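Millar House, 2nd floor -- walk-round, Tuesday, started 9 am
Checked by: Adesuwa Okonkwo. Copy to Anitha Achari.

Stairs and exits
Main stair door -- closes, latches. OK
Rear exit -- OK, sign lit
Corridor -- two boxes of Tekel toner against the wall, moved same day pls
Extinguishers -- tags in date exept the one by room 14. FAIL
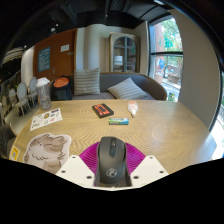 FURNITURE AND FLOORS
Round table -- stands level, no wobble when leaned on. OK
Chairs -- one with a loose back, taped off, needs to go. FAIL
Carpet edge at kitchen door -- lifting again. Was glued in November. Trip risk, ask Etim for a proper metal strip this time
Load on shelves -- heavy files up top, move down
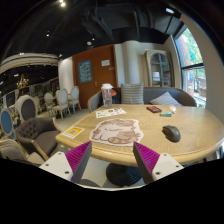 and same goes for the shelves in the copy room, havent been touched since last check. Brackets hold but the top one takes up to 14 binders and it bows.

Electrical
Kettle lead -- OK
Extension behind printer -- plugged into another extension. FAIL, remove
Panel cupboard -- clear, locked

First aid
Box sealed. Eye wash missing. Order thru Mandgate, ref 531

Recheck fails next Tuesday -- Anitha to sign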